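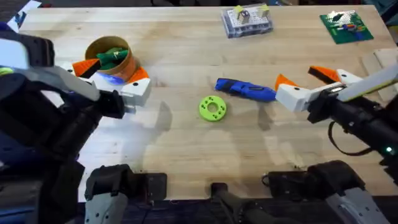

Staying at the Sivura at Pultovard with kids: two nights or one?

Last updated: March 2020

mapleandmutt

Hi everybody, long-time reader and I think this is only my third post, so be gentle with me. We are finally doing Pultovard this May after promising it to the kids for longer than I want to admit, and my husband and I have been going back and forth on whether to stay at the Sivura one night or two. For those who haven't looked at it, it's the hotel inside the park gates, the one done up like an old polar expedition base with the bunk rooms and the bell at dinner. I love the idea. I love it a lot! But the second night adds $500 for the four of us, and that's before we've eaten anything.

Our kids are six and ten. The little one goes to bed early no matter where we are, and the big one would stay up with the "crew" until they turned the lanterns off. We'd be driving in and leaving the car at the Gistel lot, if that matters. So is it two nights and skip something else, or one night and one at a regular motel outside? Would love to hear from people who have done either.

tuckerbay

One night. I know I'll be outvoted here because this board loves that hotel, but one night is plenty. You check in, you get your patch, you do the evening briefing and the dinner bell, you sleep in the bunks, you get the early park entry in the morning. That is the whole experience. The second night is the same briefing with a few different jokes in it. We did two and my son was asking for the motel pool by lunchtime on the second day. Put the $500 toward good meals or just keep it in your pocket.

yarnbarn_jo

Oh, I have to disagree with tuckerbay, and I say it with love because you gave me wonderful advice on rain ponchos last year. The briefing is NOT the same the second night. The first night they hand out the maps and the second night is when they use them, and if you leave in the morning you've got a map to nowhere. My niece was so invested she slept with hers under the pillow. Also with a six year old I would think hard about how tired everybody is on arrival day. We got in from Gistel on the shuttle, stood in line for the patches, and by dinner two of ours were face down in the mashed potatoes. If that had been our only night I would have cried.

tuckerbay

Ha, the ponchos! Fair enough about the maps, maybe they changed it after we went. I'd still say a tired kid on night one is a tired kid on night two, but you know yours and I know mine.

mapleandmutt

See, the map thing is exactly what I needed to know, it's not on the website anywhere that I could find. Does the early entry work both mornings if you stay two nights? And is dinner at the Leclerc included or is that extra? I read the page three times and came away with three different answers.

yarnbarn_jo

Early entry is both mornings, yes. It's 30 minutes, so don't picture having the place to yourself, but you can get on one big ride and be standing in the second line before the gates open for everybody else. The Leclerc is extra. The mess hall is what's included, and it's good plain food, lots of stew. Somebody on here wrote up the Leclerc and the room choices very nicely, let me see if I can find it and I'll paste it in.

Found it! She said back then that anybody could share it. 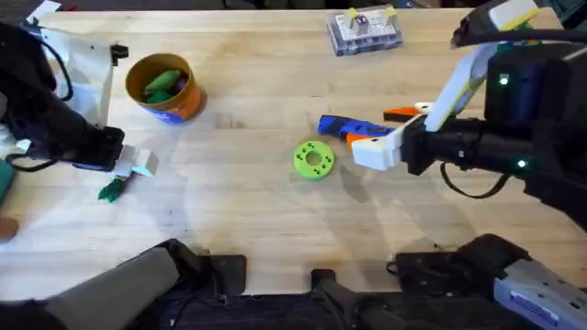
by Solène Besson, member, 51 posts

I promised a few of you I would write up our rooms, so get yourself a coffee, I do go on.

There are two kinds of family room at the Sivura. The bunk rooms are on the ground floor near the mess hall, and they're snug and cheerful and you will hear the dinner bell as if it were in bed with you. The officers' rooms are upstairs, with a proper door between the grown-ups and the children, and they are quieter. We had a bunk room the first time and an officers' room the second, and my children liked the bunk room so much better that I felt a bit silly about paying for the other one. My back voted the other way.

Ask for the side facing the trees. The side facing the park gets music until closing, and I'm a light sleeper. You can't reserve a side online, but I called and they put a note on it, and both times we got what we asked for.

As for the Leclerc, go if you have older children or a grandmother along. It's slow and pretty, and the servers stay in character just enough to be fun without wearing you out. Ours had finished their bread and were under the table before the soup came. I wouldn't do it on the first night. We went on the second, when nobody was hungry at odd hours anymore, and it was a much nicer evening. If you only have one night, eat in the mess hall and don't give it another thought.

One more thing, the bags. They'll take them from you at Gistel and bring them to your room, but ours came after bedtime, so keep pajamas and toothbrushes with you on the shuttle.

pinefoot

Solène's write-up is what got us to go, so seconding all of that, especially the pajamas. I'll put in a vote for neither side, though. We stayed one night and then drove home late the second day, and the kids still talk about it. Yes we missed the map part. They hid their maps in the backyard and made up their own ending.

tuckerbay

I'll take pinefoot as half a vote for my side.

gladysontour

Coming in to ask about points, as I can't see that it's been mentioned. If you have the Pultovard pass you get 1000 points for a two-night stay and nothing at all for one. We used ours for the parking and a couple of lunches. It doesn't make up the difference, but it took some of the sting out for us, and my husband is a lot happier when the parking is paid for.

tuckerbay

You have to have the pass before you book, though, or at least we did. I called afterward and they were very sweet about telling me no.

gladysontour

Yes, sorry, pass first and then the room. Thank you for catching that.

mapleandmutt

You are all so kind, I read this whole thing out loud at the kitchen table. We're leaning toward two nights in a bunk room, tree side, mess hall the first night, and we'll see about the Leclerc when we know what kind of mood the six year old is in. My husband would like it noted that he agrees with tuckerbay. I'm going to get the pass sorted out tonight and call about the room in the morning. Does anybody know if they still let kids ring the bell, or do you have to sign up for that someplace?

yarnbarn_jo

Sign-up sheet by the coat hooks in the lobby, go straight there when you get your patches. It was full by the time we noticed it!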